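3.2 Where the worktop things go

We came to this part of the study expecting the cupboards to be the interesting bit. They were not, or at least not for long. Of the 25 households that kept a putting-away diary for us, nearly all could say without a pause where the plates lived. Ask the same people about the worktop, though, and the talk took off! Things stand there because they are used daily, because they are too heavy to lift, or because someone put them down in October and they stayed. Durrani and Boiko had seen hints of this in the pilot interviews, where people spoke of items that "belong out". We kept the phrase and use it below for anything that is left on show by choice.

The diaries gave us 3,676 entries. Each names one thing and the place it went, and each was read by two of us (Khunthong and Yimyam), who settled their differences by talking them through.
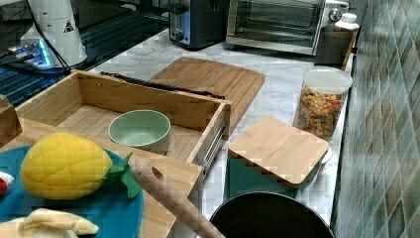

Figure 4. A marble worktop with boards, appliances and an open drawer.

Shared surfaces raise a question that closed storage does not, namely how near to each other two things must be before people call them a group. We had first tried a fixed distance of 80 cm, and it worked badly, as it lumped together things that our diarists would never have named in one breath. What they went by was the job. A toaster and a toaster oven side by side at the back of the counter, as in Figure 4, make an easy group: both are for browning bread, and both want a socket. The cutting board is harder. It takes up the middle, where the work is done, and a diarist might write it down as "out" in the morning and "in the way" by supper. We love entries like these — they show a person changing their mind about an object that has not changed at all.

Bowls moved about more than any other kind of thing in the diaries. The same bowl could be crockery, a fruit holder or a place for keys, and its home shifted to match. We therefore let a bowl have more than one home in the coding, and noted which one the diarist gave first.

The sink was coded apart from the rest of the worktop. A tap is fixed, of course, but the space beside it is some of the most fought-over in the kitchen, and several diarists used the tap as a landmark ("left of the tap", "behind the tap") more often than the hob or the window. Where a tap rose straight out of a pale stone surface, we treated that surface as part of the sink zone.

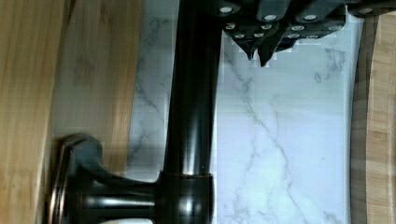

3.3 Down to the floor

Fewer entries mention the floor, and we nearly left it out. Mustonen argued for keeping it, and we are very glad he did. People are shy about the floor. They will happily tell you that the mixer lives on the counter, but a bag that has stood by the door for a fortnight is "only there for now". In the diaries "for now" turned out to be a home like any other, with its own rules on what may stay and who may move it.
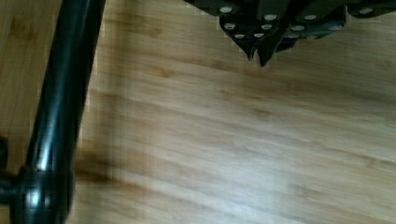 Those rules were seldom spoken aloud. One couple found, on reading each other's diaries, that she thought of the strip beside the table as a walkway and he thought of it as storage, and they had been stepping round the difference for years. We coded such places under both names. For the counts in Section 4, an entry on the floor is grouped with the nearest piece of furniture the diarist mentions; where none is mentioned it stays under "floor, open", a small group but a lively one, and the one we would most like to go back to.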